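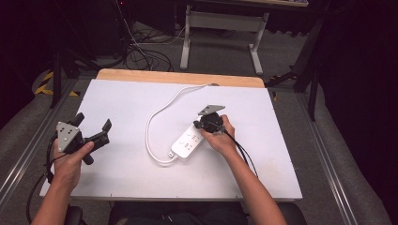
White power strip on the white board, cord still looped out to the back edge.

June, bench notes, afternoon

Spent the afternoon on power strips, and I know how that sounds, but the cord situation on the tables has been bugging me for weeks! Modupe wants every table in the Ojo room set up the same way before the Pritotstead people come through, so I started with the one that has the big white board on it (the wood shows along the back, which makes a handy lane for a cord).

First go was the strip laid at a slant in the middle. Fine for getting at the sockets, terrible for everything else. The cord leaves from the lower end, goes off to the left and then makes this great big arc before it gets to the back, so you lose half the board to it. Suleiman likes it that way because he can reach the sockets without leaning. I told him he can lean.

Things to try next time:
- strip parallel to the back edge, cord end toward the left
- one Velcro tie on the slack, two if it still wanders
- chunky adapters on the end socket only, they block the neighbor otherwise

Also, white strip plus white cord on a white board is not my favorite combination. I caught the cord with my sleeve while reaching for the tape. Chukwuemeka says there's a box of colored cord sleeves left over from the Jorkuvden move, 28 of them, and I'm going to claim the orange ones before Svyatoslav does.

One more thing about the type with the round push buttons on top: keep the buttons where you can get at them. I had a box parked right over mine last month and spent ages wondering why my lamp was dead (it was the button, of course it was the button). Label goes next to the buttons, small, and please use the printer and not a Sharpie.

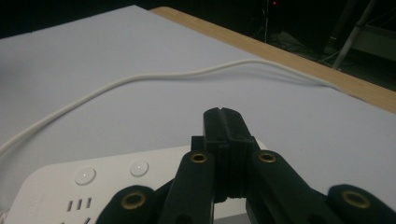
Still to do

Ask Rigoberto if we can get clips for the back edge, the stick-on kind, 13 would cover our tables. Check the rating on the back of each strip before the heater comes out again. Wipe down the board too, there's a smudge over on the right side that I keep meaning to get. Tables by the window are Modupe's, I'm leaving those alone until she's back from Udham.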